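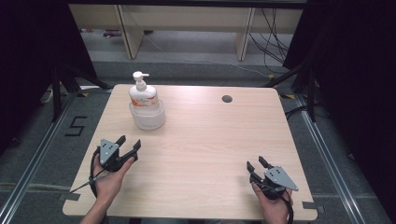

Pump bottle in its basket, back left of the table.

Re: Wustex tablet, is the October update worth it?

Quick one from me, on a break, so sorry for the typing.

> Has anyone on the list put the October update on the Wustex
> tablet yet? Mine has been nagging for a week. I held off after
> the last one killed my stylus pairing. Also wondering if the
> battery thing is fixed. I mostly read PDFs and take notes on it,
> no games. Bought mine at Branside, so if it goes wrong it's a
> long drive to take it back.

Yes, installed it last night. Took 23 minutes including both restarts. Plug it in first, it refuses to start under 30 percent and the message it gives you is useless (just says "not ready").

Stylus: stayed paired. Had to redo the button shortcuts though, they all went back to default. Write yours down before you start.

Battery: better, not great. Used to wake up with 43 percent after leaving it overnight from full, this morning it was 56. Still way too much drain for a tablet sitting there with the screen off. Wifi was on both times. Going to try with wifi off tonight and will post if theres a difference.

Screen: the auto brightness is less jumpy. I had it turned off before and have left it on so far. Colors look the same to me. The reading mode moved, it's under Display now and not in the pull-down anymore, which is annoying if you use it every day. You can drag it back in but you have to hold the tile for ages.

PDFs: big ones open faster. Margin notes are fine. Mine from before the update all still there — I did back them up first, you should too. Export to Plarnavano sync failed the first time, worked after I signed out and in again. Might just be my account.

One thing I don't like. It put the Wustex store icon back on the home screen and you can't remove it, only shove it in a folder. Same as on the phone.

Keyboard cover still drops a letter now and then when you type fast. I was hoping for a fix there. The Đỗ cover I had before never did it, but it doesn't fit the newer model, the magnets are in teh wrong place.

So for PDFs and notes I'd say go ahead. If you're still on the version from the spring it makes you install that summer one first, so leave yourself more time.

Does anybody know if the Branside shop does the warranty repairs in house or ships them out? Their page says both.

Back to work.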